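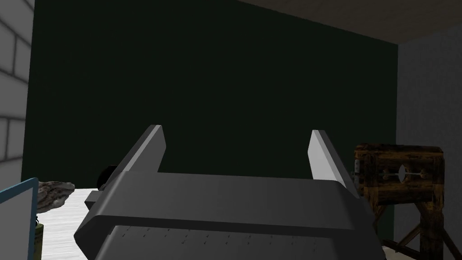 Part-time Newsletter Editor, Bummont Allotment and Garden Society

Bummont has 90 garden plots, one tap that works and a newsletter that goes out to 2,000 people, most of whom have never held a spade and just like the arguments. Our last editor has moved to Gillon to be nearer the sea. We would like a new one before December, when the seed issue goes out and the letters about parsnips start coming in.

What the job is

You will put together one issue a month, twelve pages, printed in black and white on paper the worms seem to like. Members send in their copy by email, by post and, in one long-running case, on the backs of seed packets. You will turn this into sentences. You will also write the front page, lay out the planting calendar and decide which of two opposing letters on slug pellets runs first. Whichever you pick, you will hear about it.

The hours are yours to arrange. Most of the work falls in the last ten days of the month, and nearly all of the swearing in the last two. You can do it from home, but we ask you to come to the plot holders' meeting at the Grīnberga Hall once a month. There is cake. It is usually zucchini.

What we are looking for

You can spell, and can correct people who can't without making them cry. You have edited something before: a school paper, a parish bulletin, a very strict group chat. You know a leek from a scallion, or can look it up quickly. You are at ease with page layout software. We use Bovden, which is old and slow and saves when it feels like it, and we'll show you the tricks.

A driving license would help, as the printer is in Gillon and does not deliver. Strong opinions on compost are fine but please keep them out of the headlines.

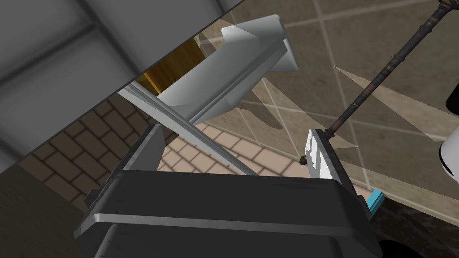 Computer-rendered view: an open gripper, with a long, pale object beyond.

Pay and terms

The fee is $3,000 a year, paid quarterly, plus mileage to the printer and a half plot at no charge. The half plot is the shady half. The contract runs for one year and we'd like to renew it, having no wish to write another of these.

How to apply

Send us a letter of no more than one page and something you have edited, with the original if you still have it. We'd also like 200 words on any vegetable you think is overrated. Applications close on 2026-09-20. Drop them in the green mailbox at the Grīnberga Hall or use the contact form on this site - the form works best in the mornings.

Everyone who applies will get a reply, including the people who write in to say we should bring back the crossword.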